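Ticket: gripper tip check and start layout rule, tulip-in-cup task
Opened by: Nour Qudah
Assigned to: Issa Srour
Status: closed, with one follow-up

We use cookies to remember your login and to see which pages get read. Accept all / Manage settings

Hi Issa — I'm opening this one because the pick-and-place runs from Sovar keep getting bounced at review and I think the rule is the problem more than the arm. Our good practice sheet says "clear workspace, objects in start position, gripper open." Fine, but what does start position mean for a flower with a long stem? I've been laying it in front of the cup, Elie lays it off to the side, and Veronica (who reviews) rejects whichever one she saw second, poor thing. We lost 9 runs to this and I'd like to stop redoing them!

What I tried before writing to you: I reloaded the task file, homed the arm, opened the gripper all the way and looked at both fingertips. The sheet wants the tips checked before every session and after any fault stop, so I did both, even though there hadn't been a fault. Then I put the cup back on the middle of the table and laid the tulip down with the bloom near it. Same layout I always use. 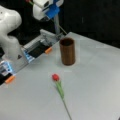
Start layout as I set it: cup upright, tulip flat, gripper open.

Issa's reply, pasted in from chat so it doesn't get lost: "Layout looks OK to me. I'd write it down as cup standing, flower lying flat, bloom toward the cup, stem clear of the fingers. If the stem is under a finger when the arm starts moving, that's a stop and reset. Don't reach in and nudge it with the arm live, I don't care how slow it's going."

And yes, I have nudged it. I'm putting that in the log so it's on the record and so Sekar can quit giving me the look. The sheet covers hands inside the reach area on page 2, but it only talks about tool changes, and when you're moving a fake flower over by a finger's width it really doesn't feel like the same thing. It is the same thing. Can we add "any adjustment, any object" to that line?

Second question, while I've got you: does a soft picture count as a failed setup check? Mine came out a bit blurry and Veronica wasn't sure whether to pass it. The sheet only says the tips and the objects have to be recognizable. I'd say they are — the orange tips stand out fine against the table.

Update 13/01/2022: Veronica agrees with Issa's wording and will pass blurry setup pictures as long as both tips can be seen. Elie is switching to bloom toward the cup. I changed the page 2 line myself and sent it to Sekar to sign.

Follow-up, still open: the Gulell copy of the sheet has the old text. Whoever has edit rights over there, please swap it out before the next batch.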